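The Medicine Box Will Not Save You

Every April my building's newsletter tells us to get our home supplies in order, and every April I wonder who profits. 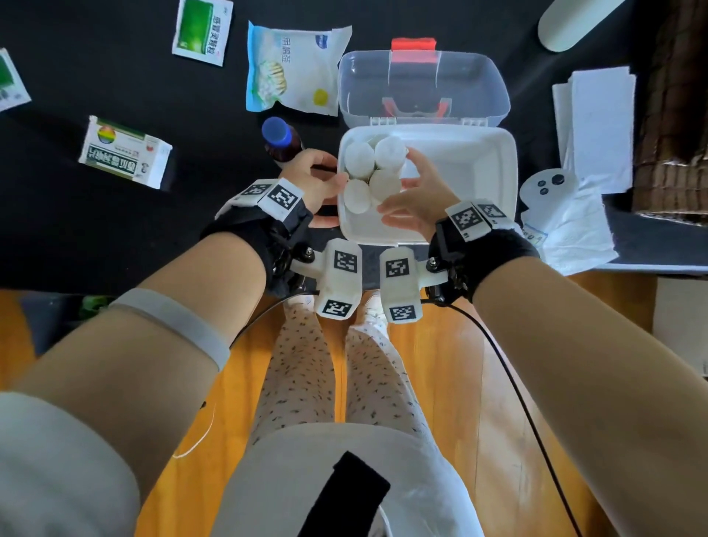 A kit for every fear

I grew up with one shelf above the bathroom sink. It held aspirin, bandages and a brown bottle of something that stung. Now the drugstore near me has a whole aisle of home health kits, and the cheapest decent one runs $80. The Zestine kit, which my sister-in-law swears by, lists 265 pieces on the front. I bought one and opened it on the kitchen floor. Most of those pieces were small bandages, and a good number were alcohol wipes. Take those away and you have my mother's shelf with a handle on it.

The people who sell these things talk about peace of mind. I don't doubt they sell plenty of it. I do doubt that a household with two adults and a cat needs a burn dressing in four sizes, or a refill plan that ships whether or not anyone has been hurt. Tulell offers one. So does Ustel, and canceling it took me three phone calls.

What the refills are for

The usual defense is that supplies expire. Some do, and old eye drops should go in the trash. But a roll of gauze kept dry in its wrapper is a poor excuse for a monthly charge. Over five years my Ustel plan would have cost me around $500, and I had used one pair of tweezers.

I'm told I will feel differently when something goes wrong. Maybe. The last time something did go wrong in our house, a deep cut on a Sunday night, we wrapped it in a clean dish towel and drove to urgent care. The kit stayed in the closet. I still have it, and the cat sleeps on it.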